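Bourse aux livres : la date change

La bourse aux livres de l'association Kutwood est déplacée au 16 novembre 2023, car la salle était déjà prise la semaine d'avant. Merci de déposer vos livres à l'accueil, en cartons pas trop lourds -- deux personnes doivent pouvoir les porter dans l'escalier. 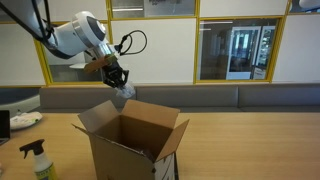 Un carton ouvert sur la table.

Les romans seront vendus 2 euros, les bandes dessinées 4 euros. Nous ne prenons pas les encyclopédies d'avant 2000. Pour les questions, écrivez à Iulian Căpraru.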